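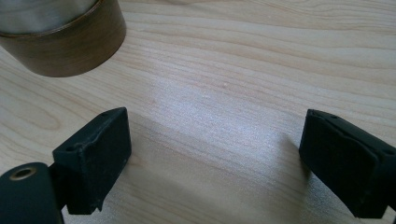
Sikberg Cups and Birnik Basket
Table set for small offices and meeting rooms

Yakubu is a small shop for things that stand on a table every day. We started to sell the Sikberg cups in August, first to offices near us, and now we send them to any address in the country.

The Sikberg is a plain cup of silver-colored metal. There is no handle and no print on it. It comes in two sizes, and many customers take one of each: the small one for espresso or for paper clips, the larger one for water, tea or pens. The metal takes the temperature of the drink quickly, so with very hot tea please wait some minutes before you hold it.
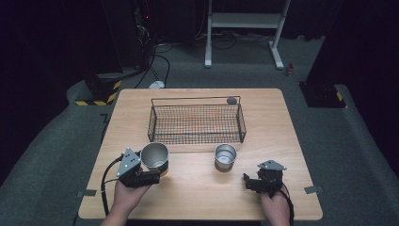 WHAT GOES WITH IT

The Birnik basket is made of black wire mesh, low and open at the top. You can see at once what is inside, and crumbs or dust fall through the mesh, so please lift it when you wipe the table. It is good for keys, sugar bags, chargers and other small items which otherwise travel over the whole table.

We like the set most on light wood, where the black and the silver are easy to find.

Details
Larger cup: 247 g, article Dreltel 18
Small cup: article Dreltel 13
Basket: powder-coated steel wire, carries up to 700 g

Care
Wash the cups by hand with a soft sponge and dry them directly, otherwise water spots remain on the metal. They are not for the microwave. The basket needs only a dry brush. Do not leave it in water overnight.

Ordering
Cups and basket can be ordered separately or together. Orders which reach us before Monday noon leave the shop in the same week. If a cup arrives with a dent, write to us and keep the box until you have our answer.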